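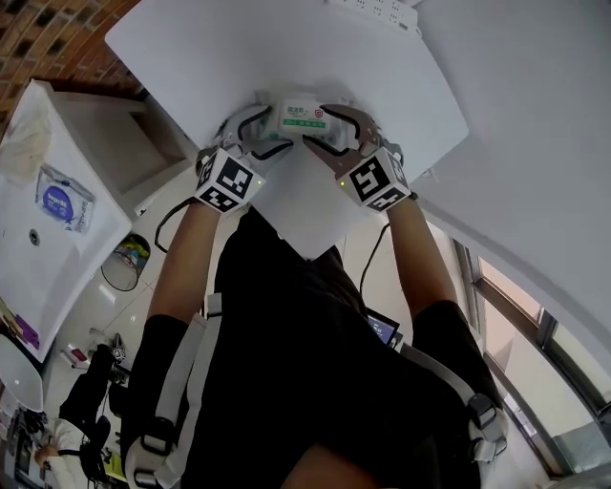

Small box held at the table, two-handed.

TIRNGATE LANDING AND OLD FERRY ROAD
Walk-over checklist with comments

Inspected: October 31, 2001
Inspected by: Ruth Villanueva
Notes taken by: Nilton Cárdenas
Previous walk-over: September, upper road only
Stretch covered: from the Porkberg turnpike stone down to the landing, and the river bank as far as Joseph's Slip

Marking: S = satisfactory, A = attention needed, U = unsafe, N = not seen

1. Turnpike stone and road head – S
Stone upright. Lettering on the north face can still be read as far as "Porkb". Moss on the back left alone, as agreed with the county.

2. Upper road surface – A
Ruts on the downhill side deep enough to turn an ankle. The old cobbled gutter shows for a short length below the second gate and should not be driven over. The hay trailer has been using it again. Write to the farm.

3. Hollow way, banks – A
East bank sound. West bank has slipped since September and an ash root is hanging out over the path at head height. Saw off the root, leave the bank to settle over winter, look again in spring. No digging there without the archaeologist being told first, as the earlier packhorse track runs under that side.

4. Culvert at Enau Brook – S
Clear at both ends. Arch stones tight. The brick repair on the upstream face is later work, probably from when the mail coach was moved on to this road, and is holding better than the stone round it.

5. Footbridge handrail – U
Upstream rail loose at 2 posts. Bridge taped off at both ends before we left. Walkers can use the ford in dry weather but there should be a sign saying so. Bolts to be replaced like for like.

6. Toll house, outside – A
Slates missing over the porch. Chimney leans no more than it did. The toll board is a copy; the original is in the museum store. Screws on the copy have rusted and stained the wall.

7. Toll house, inside – N
Key did not fit. The lock seems to have been changed. Ask at Porkberg who has the new one.

8. Landing, stone apron – A
Weed on the lower courses, very slippery. 12 stones now loose along the front edge, all of them on the side the grain barges used. Two could be moved by hand. Keep visitors behind the chain until they are pinned.

9. Mooring posts and rings – S
Rings free to turn. The rope wear on the middle post is old and of interest, so please do not let anyone tidy it up with a plane or a coat of tar.

10. Warehouse footings – S
Grass cut. The drop into the cellar hole is fenced on all sides. Fence wire tight.

11. Ferry chain and winding wheel – A
Wheel chocked. Chain guard missing on the river side. Children do climb on this. A new guard was promised last year and has not come.

12. River bank to Joseph's Slip – A
Path passable in boots. Undercut for a few paces beyond the willow, where the flood channel comes in. Move the path inland by the width of the hedge. Landowner has no objection if we put the stile back.

General comments
The main trouble is water coming down the upper road, as it always did. The parish was complaining of the same thing when the ferry was still the only way across and carts stood waiting on the hill. Clearing the side drain at item 2 would help items 3 and 8 as well.

There is 2,000 set aside for the whole stretch this year. The handrail comes out of that first, then the front edge of the apron. The slates can be done from stock if the ladder is returned.

R. Villanueva has asked that the landing stay open on weekdays with the chain up. N. Cárdenas would prefer it shut until the loose stones are pinned – to be settled before the school visit.

Copy to Porkberg office. Copy to the Tirngate file.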